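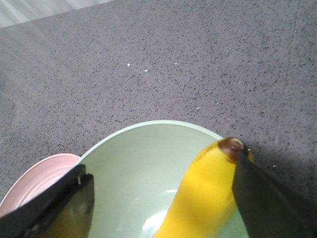 The speckled worktop, with its faint join down the right.

Kolness, upstairs, the tasting room. Zineb Hegazy had been there since before the bakery opened and her teeth were already grey.

Nine glasses in a row. Same vineyard, same year, or so the paper said. She sniffed the fourth. Put it back. Sniffed it again.

"Well?" said Zulmira Louro from the stairs. Coat still on. Car running outside, you could hear it.

"It's not Belkadi."

"It says Belkadi on the cask."

"I can read, thanks."

Belkadi was all slope and stones, an old red that came up thin and sour in January and then, if you left it alone, turned into something like cherries and wet slate. Zineb had made it with her father, then without him. She knew it the way you know a cough through a wall. The fourth glass was fat. Sweet at the front, nothing behind. A wine with its shirt untucked.

"The man from Grilix is coming at noon," Zulmira said. "He wants 1,189 cases. He wants it signed. I want it signed — I've got the barrel people ringing me at breakfast."

"Then he can have what's in the other casks."

"That isn't 1,189 cases."

"No."

Zulmira came up the last steps, took the glass, swallowed the lot. Never spat, Zulmira. Said it was rude to the grapes.

"Oh," she said.

"Yes."

"That's Kistden fruit."

Kistden was over the river. Flat, hot, easy. They picked it by machine and sold it by the tanker, and there was nothing wrong with it on a pizza night. But it did not belong in a Belkadi cask, and it hadn't walked there by itself. 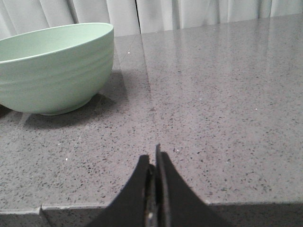 Can you really taste where a grape was grown?
Often you can, if you know the place well and the winemaker hasn't smothered it in oak. Most people need two glasses side by side to notice.

Zulmira sat down on a crate. Took her coat off, finally. That was how Zineb knew.

"How much?" Zineb said.

"Three casks."

"When?"

"After the hail. You were in hospital with your hip, you weren't answering, I had half a crop and a bank letter. I thought, a bit in the blend. Who'd know."

"I'd know."

"You were on morphine, Zineb."

Outside the car coughed and went quiet. Neither of them went down to see to it.

Zineb poured the fourth glass, what was left of the sample, into the bucket. Then the fifth, which was honest, into two clean glasses. It had that stony thing at the back. Her father used to say it tasted of somebody shutting a gate. He was 84 when he said it and he'd had most of a bottle, but still.

"We tell him," she said. "We sell him the Kistden as Kistden. Cheap. Table red, plain label, no hill on it."

"He'll laugh."

"Let him laugh, he can laugh and pay. And the rest goes out as Belkadi, a short year, and it costs more becuase there's less of it."

"And the barrel people?"

"Ring them back. They like you."

"They do not like me." But Zulmira had the fifth glass under her nose now and her shoulders had dropped a bit. She tipped it, looked at the edge. Tasted. Held it. She spat, neat as you like, into the bucket.

Zineb stared at her.

"I'm driving," Zulmira said.

"Your car's dead."

"I'm driving later."

They did the labels by hand that afternoon, at least the first ones, while the man from Grilix stood about in good shoes asking whether the red was suitable for vegetarians. He took the lot in the end, both wines. Haggled over the cheap one, didn't blink at the other. Zineb wrote the price on the back of his envelope and Zulmira wrote it agian underneath, larger, in case. 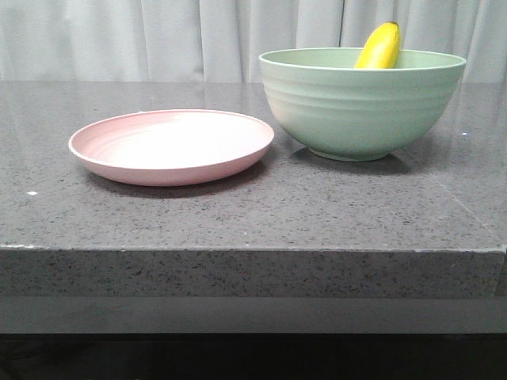
Pink plate, raised rim, a soft shadow under its front edge.

After he'd gone they ate bread standing up. Zulmira said sorry with her mouth full. Zineb passed her the cheese and went down to look at the car.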